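Practice Material Is Not Overhead

Most training budgets have a line for instructors, a line for rooms, and a line for travel. The stuff that trainees cut, weld, sew, wire or drill sits under general supplies, next to printer toner. I think this is an accounting error with practical effects, and that it should be fixed at the level of the chart of accounts.

Take a welding course of the sort Jarkbridge ran for its maintenance staff. The material budget was set per head and carried over from the year before. When the price of steel plate went up, the number of coupons per trainee went down. The course length did not change, the fee did not change, and the completion certificate did not change. A buyer comparing the two years on paper would see the same product.

Over one intake the course used 1,502 coupons. The next intake, of equal size, had been planned at 1,870. The shortfall was visible only in the stores ledger, which the training department did not read.

General supplies is the easiest account to cut because its contents are mixed. A manager asked to save money there has no way to see that one item is a convenience and another is the course itself. Instructor hours are protected by contracts and room hours by bookings. Material has no such protection, and it gives way first.

The usual objection is waste. Trainees with plenty of material are said to be careless with it, and scarcity is said to teach attention. There is something in this for the final assessment, where a single piece should count. I do not accept it for the first 14 attempts. A person rationed to two pieces spends the session avoiding mistakes that ought to be made early - and made several times, under supervision.

A second objection is that simulation software will remove the problem. It moves some of it. Software is good for sequence and recall, and less good for the feel of a material that tears, warps or slips.

The remedy is dull. Give practice material its own account code. Budget it per attempt, with the number of attempts stated in the course description. Report planned and actual attempts to whoever pays. The same rule can cover welding coupons, pastry dough, circuit boards and the tissue pads used in suturing work.
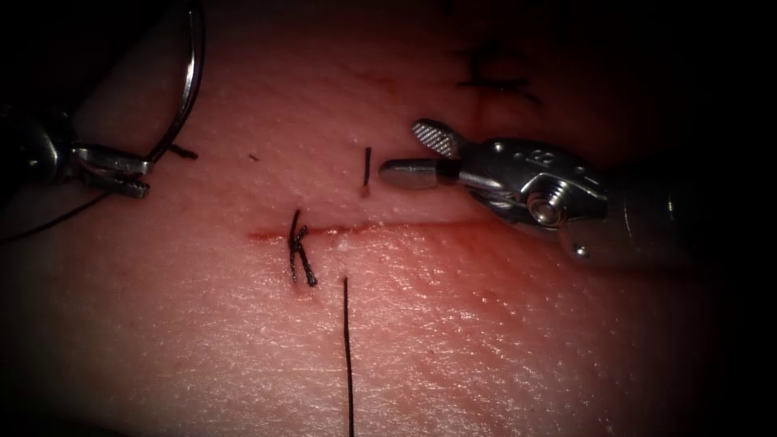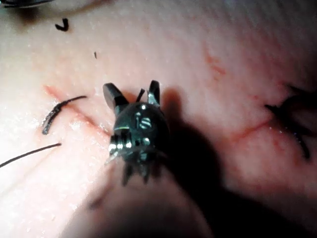 Two close views of instruments at a tissue pad.

Providers that already buy enough material would lose nothing by publishing the figure. The others would have to explain it at renewal.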